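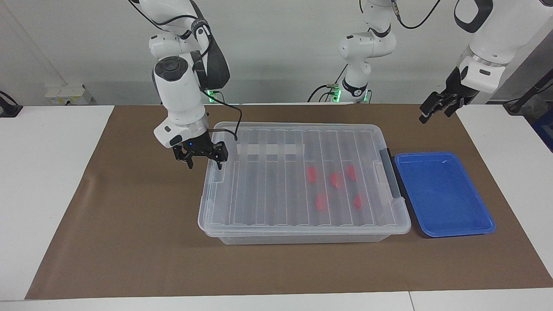
Figure 7. Two-arm station with the lidded storage box and blue tray. The grippers are above the work surface and the red items are inside the closed box.

5.2 Opening containers

Of the chores in the Prukdale set, those that start with a closed container gave the most trouble. The task in Figure 7 is simple to state: release the latch, take off the lid, and move the small red items from the box to the tray beside it. An adult does this without much thought. For the two-arm station it was the hardest job we tried.

We ran 99 trials with the lid closed and 17 with the lid left off. The open-box trials nearly all finished. With the lid closed, most failures came at the latch, before any item had been touched. The fingers either slipped off the handle or pushed the whole box across the paper. Holding the box with the second arm helped, but it also put both grippers in a small area, and the planner often stopped to avoid a collision.

Clear plastic was a second problem. The items can be seen through the ribbed lid, but their outlines are blurred, and the Skasano vision module sometimes planned a grasp as if the lid were not there - we counted these as failures even when the arm stopped in time.

Results were similar when we repeated the closed-lid task at the Vavwood site in July with the same control software. We would not yet call this chore within reach of a home machine. Sorting loose items from an open box is much closer, and we return to it in Section 5.3.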